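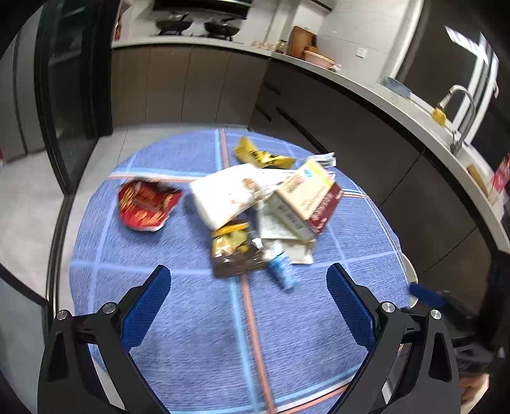

The plaid tablecloth, with a crumpled red snack wrapper left on it.

SECOND UNIT

I got the job on the Sekgate picture because I owned a van. I'd love to say it was my eye, or my short film about the ferry (eleven minutes, one prize, the prize was a tote bag), but the production manager asked me on the phone what I drove and I told her, and she said great, can you be in Javthorpe by six.

So I was the second unit. There was a camera operator and a sound guy who had nothing to record, and there was me, and the van. The first unit had the actors and the rain machine and the good sandwiches. We had a list. Gate, closed. Gate, open. Road at dusk, no cars. Kettle. Hand on banister (whose hand didn't matter, said the list, so it was mine, and if you ever see the movie and think that's a funny-looking hand for a duchess, well).

The movie was called Waklow. It was a thriller about a drowned town, and the director had made one famous thing a long time ago and then a lot of things people were polite about. I had seen the famous one at a drive-in when I was way too young for it. I'm not going to tell you I became a filmmaker because of it, but I did sleep with the closet light on until I was thirteen, and I did marry a man partly because he could quote the whole telephone scene, and I did divorce him for reasons that weren't entirely unconnected.

I had a speech ready for when I met the director. I'd been working on it since the drive-in, I guess. It had a part about the shadows and a part about my mother, who had laughed through the entire last reel and spilled a soda in the glove compartment. I practiced it in the van. The sound guy, who rode up front because he got carsick, told me to cut the mother.

We'd been there for 8 days before the director spoke to me, and what he said was, "Are you the kettle?"

I said yes. I was the kettle.

"It's boiling too happy," he said, and walked off.

I thought about that all night. We were staying over a carpet store, all of second unit in one long room with curtains hung between the beds, and I lay there listening to the operator grind his teeth and thought, how does a kettle boil unhappy? I got up and tried it on the hot plate. I tried it with less water. I tried it with the lid a little crooked so it rattled. By four in the morning I had a kettle that sounded like somebody's aunt trying not to cry at a wedding, and the sound guy was sitting up in bed with his headphones on, grinning at me like a kid. First thing he'd gotten to record all week!

We shot it again before breakfast. I lit it from the window side only and let the steam go gray. It ran fourteen seconds and I have never been so proud of anything, including the ferry.

After that he started sending me notes. They came on the backs of call sheets, folded very small. "Road should look like it's listening." "Gate is fine. Gate is better than fine. Do the gate again." One of them just said "Stairs?" and I carried that one around in my coat for two days before I shot some stairs, and then I got one back that said "Other stairs."

The operator thought he was losing his mind. The whole crew thought so, to be fair. The first unit was way behind, and there was a rumor going around that the money people at Stoica were coming down to see what they'd been paying for. Stoica was a company that made conveyor belts or owned somebody who did, and had gotten into movies the way people get into boats. The call sheet said there were 166 scenes in the script. On the morning the rumor started, 73 of them were in the can, and four of those were mine, if you count the kettle as a scene. I count it.

They came in November, two of them in long coats, and they watched dailies in the back room of the chapel hall with their hats on their knees. I wasn't supposed to be in there. I was holding the door because the latch was bad and the light got in.

First they ran the stuff with the actors. It was good, I thought, but it was good in the way a nice restaurant is good, you know? Everybody knew where to put their hands. A man found a letter. A woman lied about a letter. The coats shifted around. One of them ate a mint.

Then somebody had threaded up the road at dusk. My road. Nothing on it, just the hedge and the wet part in the middle and the light going, and it went on for a lot longer than I remembered shooting it. And then the gate. And then the stairs, the other stairs, and my own stupid hand coming down the banister and stopping. And the kettle over the top of it, starting up small.

The mint guy had stopped chewing. I could see the side of his face. He looked about nine years old.

When the lights came on he said, "Who's on the stairs?"

And the director, who was in the front row with his feet up on a hymn cabinet, said, "Well, that's what you're paying to find out."

There was nobody on the stairs! It was me on the stairs! The script had a duchess on the stairs, in scene 101, and she was going up to get her gloves. But I stood there holding the door with my whole arm gone numb, and I wanted to know too. I'd been on those stairs for an entire afternoon with an apple in my other hand and I wanted to know who it was so bad my teeth hurt.

They gave him three more weeks.

I finally got to make my speech that same night. He was out behind the hall by the generator, smoking, in the big dumb parka he wore, and I walked right up to him and opened my mouth. I said the part about the shadows. It came out okay. I said how I'd slept with the light on. And then I figured the heck with it and I put my mother back in, the laughing and the soda and all of it, how she'd laughed until the people in the next car rolled up their windows.

He didn't say anything for a bit. The generator coughed.

"Which part did she laugh at?" he said.

"The end. The whole end."

"The part with the wardrobe?"

"She had to get out of the car," I said.

He nodded for a long time. He looked so tired, and then he looked sort of pleased, and he dropped his cigarette and stepped on it. "It was supposed to be funny," he said. "I told them. I told every single one of them it was funny. They put that music on it."

I didn't know what to do with that, so I told him about the glove compartment, how the maps had stuck together and we'd had to drive home by guessing. He liked that. He asked me what kind of soda. Then somebody hollered for him from the trucks and he went.

I got one more note after that. It came the last week, on the back of the schedule for a day we'd already shot, and it said, "Wardrobe. Your call."

There wasn't a wardrobe in the script. I went through the whole thing twice, on my bed over the carpet store with a flashlight. No wardrobe, no closet, not so much as a hatbox. So I drove the van out to the house at Sekgate before anybody else was up, with the operator asleep across the back seats and the sound guy up front holding his stomach, and we went through the bedrooms until we found one. It was a monster. It had a mirror on the door gone brown at the corners and it leaned a little, like it had been in the middle of telling you something.

I had them set up low. I put one lamp behind the bed. Then I went and got inside it, because somebody had to work the door and I was, after all, the hand.

It smelled of camphor in there. I could hear the operator breathing through his mouth. I could hear the sound guy say "speed," very quietly, as if he was in church, and I put my funny-looking fingers around the edge of the door and started to push it open, as slow as I could, and about halfway there I thought of my mother bent over in the gravel with one hand on the hood of the car, and I lost it. I laughed so hard the hangers rang.

"Keep going," said the operator.

So I kept going.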